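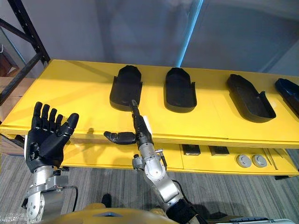
Every pitch I get about training data has a number in it, and the number is always hours. Mornlow sent me theirs in April: 227 hours of two-armed parts handling, soon to be more. I wrote back asking how many different ways a part had been lying when the arm went for it. I'm still waiting.

I don't think hours tell you much. An operator who is good at the job gets smooth fast, and after that the examples start to look alike. The same cover gets picked up by the same end, from the same side of the shelf, at the same speed. You can record that for 50 hours and what the model has at the end is one habit, learned very well. Then somebody turns a tray a few degrees and the whole thing falls over, and the answer from the vendor is that they need more hours.

Hauwa Ajayi, who ran collection at Hukirden before she got tired of it, used to make her operators stop after 30 examples and mess up the table. Turn one. Push one toward the edge. Leave the small parts in a heap. The operators hated it and the daily count dropped, which did not go over well upstairs.

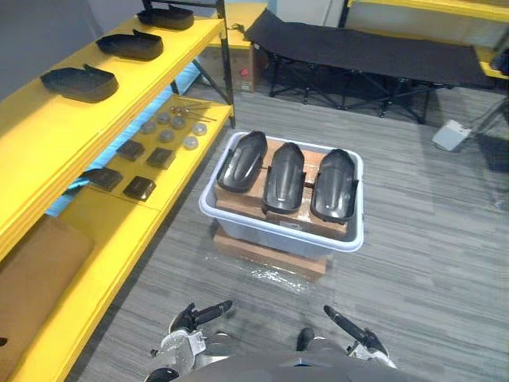

She also kept the bad tries. Most shops throw them out before anyone looks, so the model never sees a slipped grip or how a person gets out of one. I find that hard to defend. Recovery is most of what a human worker does all day with slick plastic parts, and we cut it from the lesson to keep the lesson clean.

Khrystyna-Mariia Dovhaniuk at Gesora disagrees with me, and I'll give her side. She says variety without volume is noise, and that 72 careful examples of a messy job will teach a model nothing at all. Fine. She may be right about the floor. But I have yet to see a project fail where the team said afterward that they had too many odd cases. I have seen several where they bought another rack, hired two more operators and recorded the same reach all summer.

So when the next deck shows up with its hours in big type, I'll ask Mornlow's question again, and I'd like to see the throwaways too.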